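The Clustine Push Board Kit

I've been building these for a while now, and the Clustine is the one I'd hand to anybody who wants to collect pushing examples without spending the first month on fixtures. It's a board, a rod for the wrist, a bag of shape blocks and the recording software (we call that part Vultetti, long story). You bring the arm!

The board is maple. Real planks, glued up, with whatever grain the tree gave us, so yours will look different from mine. I tried a plain white top early on and the policies I trained on it got very attached to plain white. Wood is busier, and I like it better for that. There's a slightly raised edge, and it bolts down to a perforated table. Please do bolt it down. I skipped that once and threw out an afternoon of demos after the board crept over.

The rod is as simple as I could make it: straight, dark gray, rounded at the tip. Set it so it hovers just above the wood. Too low and it drags, too high and it rides up on the blocks.

Blocks come in bright colors, with hearts, stars and cubes in the mix. The hearts are my favorites (and the hardest, they spin away when you push on a lobe). For a first dataset I'd start by bunching everything up in one corner and asking the operator to pull single blocks out into the open.

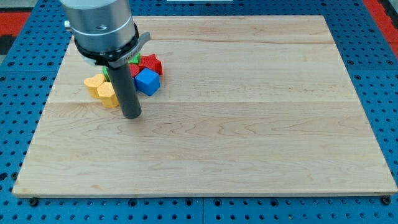
Oana Ciobanu, who drives most of our sessions at Imasard, likes short episodes with a spoken-style instruction typed in afterward, things like "slide the blue cube away from the star." She recorded 1045 of them on her first board, kept 911, and that was enough for a policy that could separate two blocks pretty reliably. Her full set is at 2657 now and ships with the kit, failures labeled and left in. Use them!

Kits go out from the Waweru shop, and the next batch is 13 boards, ready in December. If your table has an odd hole spacing, send me the measurement before you order and I'll drill the board to match.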